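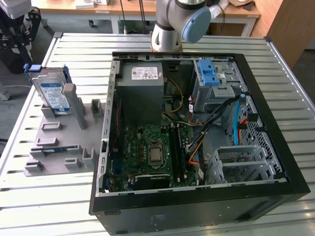 TALK NOTES - fixing up donated desktops, May session, 20 min + questions

Start on time. Phones off. Say who I am, thank Garba Uzor for the room.

Open w/ the number: 112 machines through the Gronero workshop last year. Most of them not broken. Full of dust, dead drive, one bad stick of memory. PAUSE.

Part 1 - before you touch anything
- unplug. then hold power button down a few secs
- tower on its side, panel off, inside facing up. Don't work on it standing, you'll drop screws behind the board
- touch bare metal of the case first
- take a picture of the cables w/ your phone. every time. Tell the Leandro Cabello story (short version!!)

Part 2 - tour of the inside, go slow here
- power supply = the gray box w/ the label. Read the label. Never open it, not even me
- CPU, the square in the socket. leave alone unless there's a reason
- memory: two slots, one stick in. So room for one more, cheapest upgrade there is. Match the type, clips should click. If it doesnt boot, reseat before you blame the stick
- graphics card, low down on the board. Unscrew bracket, release catch, THEN pull
- SATA cables, blue one and red one. Color means nothing! Someone always asks. Check which port each one goes to

Part 3 - drives
- blue plastic = tool-free on this kind of case. Latch on the cage, caddy round the drive. No screwdriver, don't go looking for screws
- stand the drive upright in the tray, label where you can read it. Not flat on the bench under your elbow
- wipe before it leaves the building. Log serial number on the Corkel sheet, both copys

Money bit: 1320 dollars on parts all year, nearly all drives & memory. Skip if running late

Common mistakes
- cable left in the fan
- forgot the CPU power plug (me, twice)
- panel back on before testing. Test first

Hand out screwdrivers, pairs, 2 people per tower. Ye group takes the back bench, Zendel group the front.

Questions. Laptops = different night, dont get dragged into it

Sign-up sheet by the door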